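2025年12月1日

12月になってしまった。毎年言ってる気がするけど早い。

昼休みに書いてるので雑です。あとで直すかも(たぶん直さない)。

冬物の洗濯の話。というか、ダウンと中綿を家で洗うかクリーニングに出すか問題。去年までは全部出してた。近所のElikっていう店、駅の反対側の。仕上がりは好きだったんだけど、8月に閉まってた。張り紙一枚。夏だったから気にもしてなくて、先週コートを紙袋に入れて持っていって、シャッターの前でぼーっと立ってしまった。

で、次に近いのがBallowという宅配のやつ。箱が届いて詰めて送る。5点パックからしか受けてくれない。うち、出したいの2着なんですけど。残り3点なに入れるの。カーテン? と思ってサイトを閉じた。

というわけで家で洗うことにした。

まずタグを見る。ここが一番めんどくさい。洗濯表示が新しくなってからもうだいぶ経つのに、いまだに桶のマークの下の線が何だったか覚えられない。線が一本だと弱い、二本だと非常に弱い。手が入ってたら手洗い。バツは諦める。毎回検索してる。今回は紙に書いて洗濯機の横に貼った。マスキングテープなので三日で落ちそう。

あと古い服はタグそのものが読めない。10年近く着てるカーキのは、印字がもうほぼ白い布。中綿がポリエステルなのはなんとなく覚えてて、じゃあまあ大丈夫でしょうで洗った。よい子は真似しないでほしい。

手順、自分用メモ。

- ポケットの中身を出す(レシート2枚とのど飴の袋が出てきた。いつの)
- ファスナー全部閉める
- 襟と袖口だけ先に中性洗剤を原液でちょんちょん
- 裏返して大きめのネット
- 水は30度以下、おしゃれ着コース
- 脱水は短く。うちのは1分にした
- 柔軟剤は入れなかった

洗剤はFirumの無香料。前は花の匂いのやつを使ってたんだけど、冬物って一回洗ったら当分洗わないから、匂いがずっと付いてくるのがしんどくて変えた。詰め替えが935円。高い。高いけど一本で冬を越せるはず。越せなかったらまた書く。

脱水のあと、ネットから出したときの絶望感。ぺっちゃんこ。中綿が端に寄って、肩のところなんか布だけになってる。ここで焦って引っぱらない。干しながら直していけば戻る、とどこかで読んだのを信じた。

干し方。ハンガーにかけると重みで下に寄るので、最初は平干し。平干しネットを持ってないので、物干し竿2本に渡してタオルを敷いた。見た目はひどい。半日ごとにひっくり返して、だまになったところを指でほぐす。これが地味に時間かかる。テレビ見ながらやるとちょうどいい。

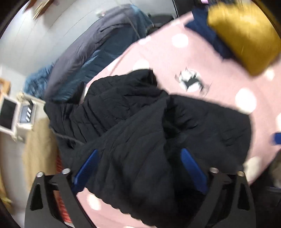
ピンクの水玉シーツと黒いキルティング。

乾燥機について。乾燥機に入れるかどうかは本当に意見が割れてて、調べれば調べるほど分からなくなる。低温で20分、テニスボールを一緒に入れるとふわっとする、という人。絶対だめ、という人。タグのタンブル乾燥のマークを見ろ、で終わる話なんだけど、上に書いたとおりうちのカーキはタグが白紙なので。結局コインランドリーには行かず。寒かったし。自然乾燥で足かけ三日。冬の部屋干しは乾かないね。除湿機を夜だけ回して、電気代は見ないことにした。

三日目にやっと、もう大丈夫かなという感じになった。厚みのあるところは表面が乾いてても中が湿ってることがあるらしく、念のためもう一晩置いた。急いで着て生乾きの匂いになったら全部やり直しなので。それだけは嫌。

結果。カーキのほうは合格。袖口の黒ずみがうすくなって、それだけで嬉しい。完全には取れてない。中綿もほぼ戻った。左の脇のところだけちょっと薄い気がするけど、もともと薄かったのかもしれない。洗う前に触っておけばよかった。次からは洗う前に全体を触っておくこと。メモ。

ダウンはまだ怖くて洗えてない。羽毛は別物だと思う。油が抜けるとか、乾かすのに倍かかるとか、いろいろ書いてあってびびっている。Ballowに頼むなら他にも何点か要るわけで、マフラーは数に入るんだろうか。問い合わせフォームから聞いてみた。まだ返事なし。

ついでに収納の話も。

毎年、春にしまうときに圧縮袋に入れてたのをやめた。場所は減るんだけど、出したときにキルティングの縫い目のところに変な折りじわが付いてて、蒸気を当ててもなかなか戻らない。去年それで一着だめにした。だめっていうか、着てるけど。背中に斜めの線が入ったまま着てる。自分からは見えなので気にしないことにしてる。

今年は不織布のカバーをかけて吊るすつもり。クローゼットが狭いのは、夏物を減らせばなんとかなる、はず。夏物、着てないのに捨てられないやつが多すぎる。首のところがのびたTシャツとか。部屋着にするって言って部屋着が増え続けている。部屋着は二着しか着ないのに。

それと、シーズン中の手入れ。これまで何もしてなかったけど、帰ってきたらブラシを一回かけるだけで汚れ方が全然違うと聞いて、玄関にブラシを置いた。置いただけでまだ二回しかやってない。帰ってきた瞬間は寒いし、荷物重いし、お腹すいてるし。ブラシの置き場所が靴箱の上で、上着をかける場所は部屋の中なので、そもそも動線が悪い。フックを玄関に付ければいいのか。賃貸なので穴を開けないやつで。今度見てくる。

襟の汚れ防止には、内側に薄いスカーフを巻くのが一番という結論になった。ファンデが付くのはどうしようもないので、付く先をスカーフにする。スカーフなら洗面所で洗えるし、一晩で乾く。巻くのがへたで毎朝5分かかるのはまた別のはなし。

どうでもいいけど、コートを取りに行くはずだった帰り道にいつも寄ってたHàというフォーの店、クリーニング屋がなくなって駅の反対側に行く用事がなくなったので、ぜんぜん行ってない。あそこの揚げ春巻きのためだけに行くかどうか。行くと思う。パクチー別皿にしてくれるところが好き。

昼休み終わる。

次はニットの毛玉の話を書きたい。毛玉取り機を買ったら思ったより音が大きくて夜使えない、という話。あとカシミヤ混を普通に洗って縮めたはなしも。思い出すとつらいので短めに。

追記:テープ、もう落ちてた。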